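Sorting bins: frequently asked questions
Gustmont storeroom guide
Maintained by Frida Bundgaard. Last revised November 2022.

Which bin does an item start in?

Unsorted stock goes in one of the two outer bins. The smaller ribbed yellow bin in the middle is for items that have been checked and are ready to shelve. Keep all three in a row on the white table.
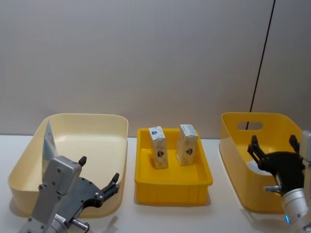

Two boxes upright in the centre bin.

Can I lay boxes flat to save space?

No. Boxes stand on end with the top face up. A gap between boxes is fine. A box that leans should be straightened before the bin is moved.

How are tubes stored?

Cap down, if the cap is flat and wide enough to hold the tube upright. Pick the tube up by the crimped end, lower it until the cap meets the floor of the bin, then let go. 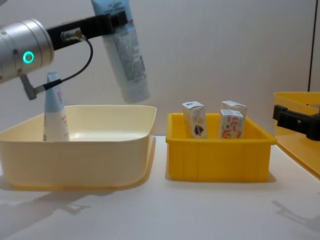
Tubes with a narrow or rounded cap go in the tube rack on shelf 5. Do not lean them against a bin wall. Part-used tubes are not restocked; Birger Lunde keeps the discard list.

What is the limit for the yellow centre bin?

Nine small cartons, or fewer if the labels can no longer be read from above. Stop at seven if the bin is going to Drurkcombe by cart. Cartons of different shapes may share the bin if they all stand without support. 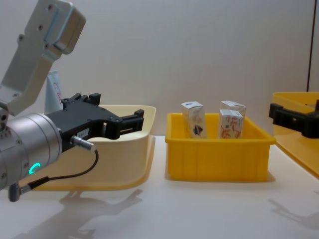
Why are the bins different colours?

Colour marks size class only. Cream is the large class and yellow covers the rest. It says nothing about the contents. The grey bins listed in the October guide have been withdrawn.

What do I do with an empty cream bin?

Leave it in position until the centre bin has been signed off, then wipe it out with a damp cloth and dry it. Do not stack bins that have not been dried. Stacks are limited to 12.

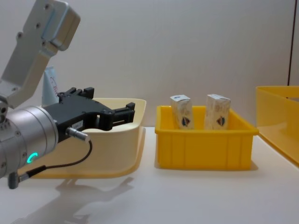
Cream bin beside the ribbed yellow bin, two small patterned boxes inside the latter.

How long does a full sort take?

Around 12 minutes for one table. Log anything longer under Priltach in the shift book.

Who do I ask about a damaged carton?

Ea Kragh on weekdays, Baldur Mogensen otherwise. Set the carton aside with the label showing and do not tape it.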